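5 Recording demonstrations by remote control

5.1 General

This section sets out the procedure for showing the arm a task from the Pustik operator station. It applies both to the Viltilwood simulated workcell and to a physical cell fitted with the Lacroix two-finger gripper. Operators who are new to the station shall complete their first recordings in the simulated workcell.

A demonstration is a single, unbroken recording of the task, from the start pose to the release of the last object. Demonstrations are stored in a task set. The bottle crate task used in this section is supplied with the Kalix software and requires no additional files.

5.2 Before you begin

Check that the operator station has been installed as described in Section 3 and that the hand controllers have been charged. Sit or stand so that both elbows can move freely. The emergency stop must be within reach of the left hand when a physical cell is in use.

CAUTION: In a physical cell, no person may enter the marked floor area while the hand controllers are engaged. The arm follows the operator's hand directly and does not detect people.

5.3 Opening the task

1. Start Kalix and sign in with an operator account.
2. Select Task Sets, then Bottle Crate.
3. Select Simulated Workcell or Physical Cell.
4. Wait until the status line reads Ready. Loading may take up to 58 seconds on first use.
5. Select Wrist View. The view from the gripper opens in the main window.

The wrist view is circular and moves with the gripper. Straight edges, including those of the table, appear curved away from the centre. Operators should allow for this when judging distance and should not rely on the wrist view alone when moving sideways across the table.

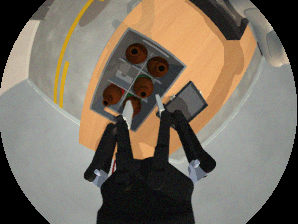

Issue 2, page 322

With the crate at an angle to the gripper, as in the view printed here, the fingers should be turned to suit the bottle to be handled before the gripper is lowered. The crate has six compartments in two rows of three. Five hold bottles, and the vacant one is the middle compartment of the left row. The dividers are thin and should be kept clear of the fingertips.

Note: The lowest bottle in this view is partly hidden by the left fingertip. Where a bottle is obscured in this way, raise or turn the gripper until its neck can be seen, or change to the overhead view.

5.4 Engaging the hand controller

1. Hold the right controller level, in a comfortable position in front of the body.
2. Press and hold the grip button. The arm is now engaged and will copy the movement of the hand.
3. Move the hand slowly in each direction and confirm that the gripper follows.
4. Squeeze the trigger to close the fingers. Release it to open them.
5. Let go of the grip button to disengage the arm. The hand may then be returned to a comfortable position without moving the gripper.

If the gripper moves in a direction other than that of the hand, disengage and carry out the alignment procedure in Section 4.

5.5 Recording

1. Return the arm to the start pose by selecting Home.
2. Select Record. A tone sounds and the counter begins.
3. Engage the controller and bring the gripper over the chosen bottle.
4. Open the fingers, lower the gripper and close the fingers on the bottle.
5. Lift the bottle straight up until it is clear of the crate rim.
6. Carry the bottle to the target given in the task panel, lower it and open the fingers.
7. Raise the gripper before disengaging the controller.
8. Select Stop, then Keep or Discard.

Movements should be smooth and made at an even pace. A pause of up to two seconds is acceptable. Longer pauses are retained in the recording and may be copied by the arm when the task is learnt.

Discard the recording if a bottle is dropped, if the crate is pushed out of place, or if the controller loses tracking. Do not attempt to correct a dropped bottle and continue, except where the task panel asks for recovery demonstrations.

5.6 Changing the layout

Select New Layout after each recording that is kept. In the simulated workcell, the position and angle of the crate are altered automatically. In a physical cell, the operator must disengage the controller and press Cell Hold before moving the crate by hand.

A task set may hold up to 3,000 demonstrations. When this limit is reached, Record is greyed out and a new task set must be opened. The procedure for joining task sets is given in Section 7.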